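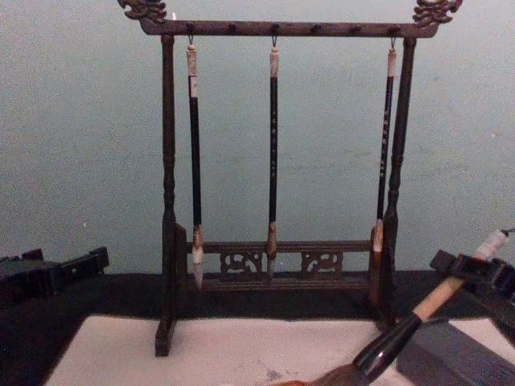

Brush rack (calligraphy)

A brush rack, also called a brush hanger or brush stand, is a frame for storing calligraphy and ink painting brushes with their tips pointing down. It is used on desks and work tables wherever brush writing is practiced, and is often sold together with an ink stone, a water dropper and a paperweight.

Construction

The usual form has two upright posts joined by a bar at the top and a rail near the bottom. The posts are commonly turned on a lathe, which leaves rings and bulges along their length. On more decorative racks the top bar runs a little past the posts and ends in carved finials. Dragon heads are a common choice, paired so that one mirrors the other. Clouds, scrolls and plain knobs are also found.

Most racks are made of wood with a dark stain. Bamboo, brass and porcelain versions exist. Round racks, in which the hooks are set in a ring on top of a single post, take up less table space but are easier to knock over.

Brushes hang from pegs or from small metal hooks along the top bar. The number of places varies with the width of the rack. A tabletop rack sold under the name Dikholm stands 59 cm high, while the Petersen pattern has 11 hanging places and is meant for classrooms.

Use

Most calligraphy brushes have a cord loop at the top of the handle. After writing, the brush is rinsed in cool water until the water runs clear, the hair is pressed with cloth or paper, and the tip is shaped with the fingers. The brush is then hung by its loop. Hanging lets water drain away from the ferrule, where moisture left standing can loosen the glue and cause the hair to shed.

Brushes should not touch each other while drying. Long brushes are generally placed first, with shorter ones in the spaces that remain.

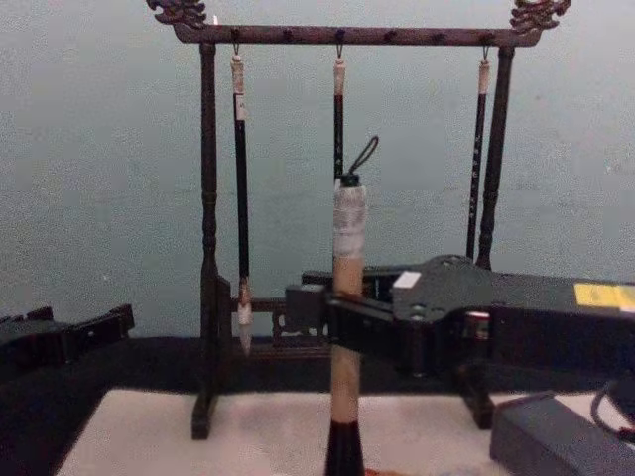
Large brushes need more care. A thick head holds a good deal of water and may take more than a day to dry, and the added weight can tip a light rack if the brush is hung at one end. For this reason a heavy brush is usually hung near the middle, or on a separate wall hook. The clearance between the hook and the table should be measured before a rack is bought for brushes of this size.

New brushes are often stiff with starch or glue and do not need to be hung until they have first been soaked and used.

Collections

The Zustville study collection lists 1,058 writing tools, of which 110 are racks and brush rests. Its catalog was compiled by Gunther Rathjen, who sorted the racks by the shape of the finial. The Umaso workshop pieces form a separate group in the catalog and are marked on the underside of the base.

See also

Brush rest
Brush pot
Ink stone

Page last changed 12/8/20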